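The Uteck Momentum Planner: a review

I bought this one with my own money, which was a mistake I have made with goal planners before. It cost more than a diary ought to and came in a box with a ribbon and a card telling me that the person I wanted to be was already inside me. I put the card in the recycling and got on with it.

The idea comes from Jérémie Mallet, who gave up a job in sales and now runs weekend courses in Talcombe on what he calls "steady winning". The planner is his course squashed into 200 pages. You choose a big goal, split it into 13 weekly steps, and every evening you give your effort a mark out of 9. Why 9 I couldn't tell you. The introduction says ten "invites perfection", and leaves it there.

My goal was dull. I wanted to get my evening bookkeeping course finished, having dropped it twice. I started in March and did the full 13 weeks, filling in every page except for two evenings when I had a cold and went to bed at eight.

Good things first. The paper is decent and doesn't let ink through. It lies flat on the desk from the first day, and I've had dearer notebooks that never managed it. The weekly page is well laid out, with a box for the one job you are dreading, and I did find that writing the dreaded job down on a Sunday night made me likelier to do it. I would buy a pad of just that page.

The rest of it annoyed me. Every fourth page is given over to a story of somebody who failed and failed and then got rich. There are a lot of shopkeepers who lost everything. None of them seems to have had a partner with a wage, or an uncle with a spare room, or plain luck, and none of them tried hard and stayed poor. By week five I was skipping them, and by week eight I was cross that I had paid for the paper they were printed on.

Then there is the marking. I gave myself a 4 one night after a long shift when I'd managed half an hour of study, and the page for a 4 says "Ask what you were really afraid of." I was afraid of missing the last bus. A planner that reads tiredness as fear is going to make some people feel a good deal worse than they did before they opened it. 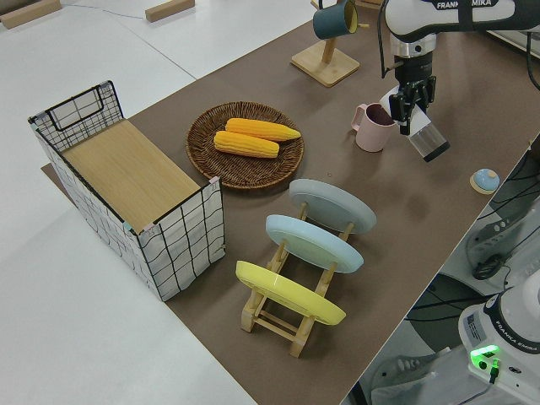
I lent it to Sadia Paracha, who sits next to me on the course and is much more cheerful about this sort of thing. She liked the stories and read a couple of them out on the bus to Bosthorpe. She also thought the marking was silly and said she'd have given herself a 7 every night to keep the book quiet.

Did it work? I finished the course. I also had a kinder tutor this time and a shorter journey, and I can't tell you how much of it was down to the planner. The Uteck website would count me as a success story, I suppose. It says most users "reach their summit", with no word on how many were asked or what became of the ones who stopped filling it in.

If you want something similar, the plain Ortuño week-to-view pad has nearly the same dreaded-job box, costs far less and keeps its opinions to itself. I've used one since the summer. The cover is flimsy and the corners have curled already.

Two stars out of five for the Uteck, both for the weekly page. There is a follow-up called Momentum Two on sale for the new year, and I won't be buying it.

Posted December 26, 2024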